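2019-05-12

Box day, finally

So the window table. I have been ignoring it since March and it turned into the place where everything lands – wipes, toothpaste, stuff from the pharmacy, receipts. Gave myself 51 minutes before the bus to Drirstead and a plain brown box from the shop downstairs. Cost me nothing.

Rule was, anything that belongs in the bathroom goes in the box. Anything else gets a home or gets out.
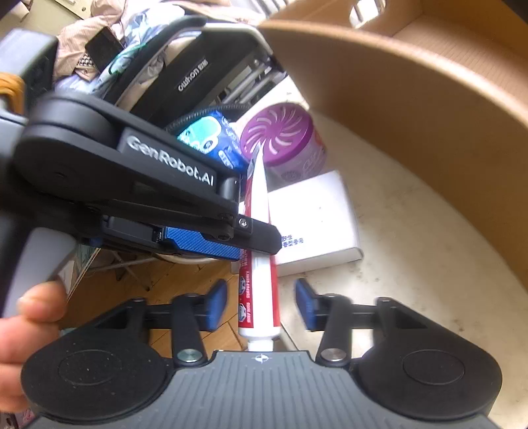

The toothpaste. Red and white, cap down.

I have moved that tube from the sink to the table and back for weeks. No more. It lives in the box now, and the box goes with me when we do the Clollside move. 8 days to go and I've packed almost nothing, so dont ask.

Wiped the table first, then pulled everything forward so I could get at it.

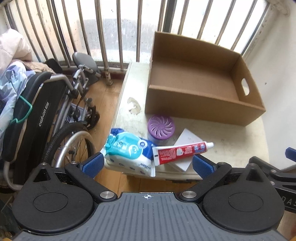

Next question was whether to get proper bins. Looked at the Jultis ones, the set was 400 and thats before delivery. For toothpaste! No thanks. Cardboard has handle holes, it's light, and if something leaks I can throw it out and not cry. Might line it with an old towel. Might not.

Small flat things to the back, tubes along the side – that was the plan anyway. I tend to start neat and then just drop stuff in.

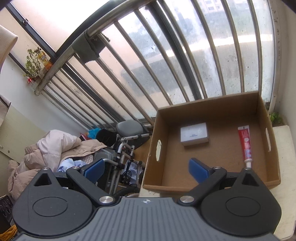
Still to do: the wipes (keep them out till the last day, I think), the plants, which are not going in any box, and the drawer of cables I'm pretending isn't there. Also have to call Pascual Movers back, they want a final count of boxes and I told them 11 becuase it sounded right.

Bus in ten. More when I've done the kitchen.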